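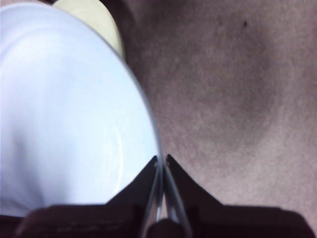 Pimbridge Dinner Plate, white

I've been eating off these at home since February and I'm still a little in love with them! My old set came from three different garage sales (you know how it goes), so having plates that match feels pretty fancy.

The Pimbridge is the big plain one in the Markberg range. It's stoneware, 705 grams, so it has some heft, and it holds a whole pork chop plus all the sides without anything sliding into the gravy. Microwave fine, dishwasher fine. Oven up to 200 degrees Fahrenheit for warming, but please don't bake on it. I tried a cobbler and lost a plate.

The glaze is mixed by Berkay Sezer over at Kukance, and he'll tell you himself that the white drifts a bit between batches. If you want a perfect match, order all your plates together and put a note in the box at checkout.

Sold singly or in sets of 5. Odd number, I know, but I like having a spare.

Chips on arrival: email me within 9 days and I'll send another one.

Goes with: Pimbridge soup bowl, Gündoğdu serving platter (back in stock Mon 2 March)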